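Grunmont tidies its drawers

9 September 2019

The repair room on Skoria Street in Grunmont reopened Monday after a two-week summer break, and the first item of business was finding anything. During August, the drawers at the long bench had reached the point where opening one meant closing it again with a knee.

The answer, for now, is yellow plastic and a ban on drawers. Small stuff now lives out in the open on the white tabletop, where people can see it and feel bad about it.
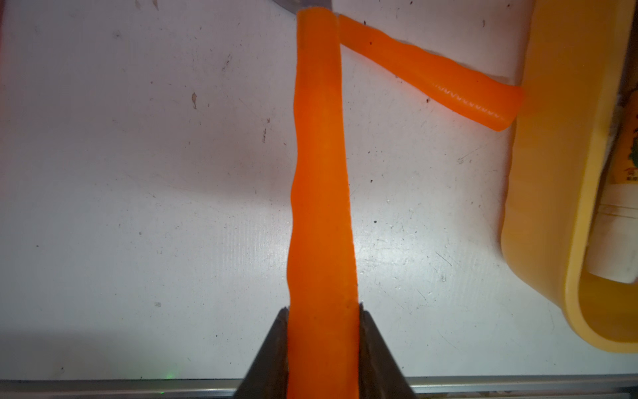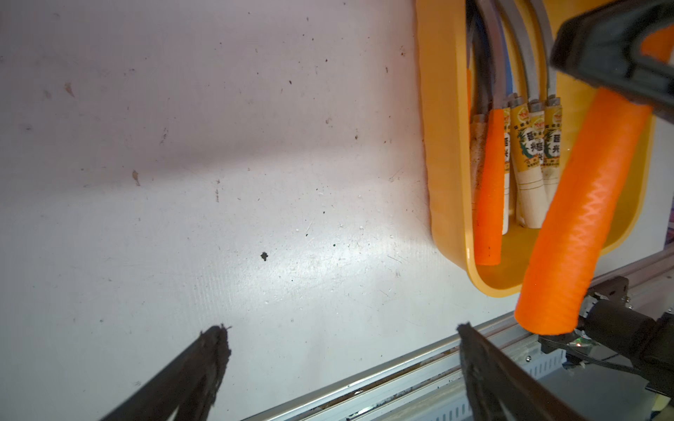

Flumidier, the neighborhood group that runs the room, says the sorting has gone well, by which it means that it has started. Anything with an orange handle is now treated as room property until someone argues otherwise. The argument can be made in person on any open evening, ideally with a receipt.

The room dates from a 2000 agreement with the Taşdemir hardware store next door, which handed over its old stockroom and, as later became clear, the stock. The last attempt at an inventory got as far as 101 items and one disagreement over what counts as a screwdriver.

Repairs resume this week, with 16 places at each session. Toasters are welcome. Lamps are welcome if they come with their shades. Donations of tools are on hold until further notice, and leaving a box at the door after dark still counts as a donation.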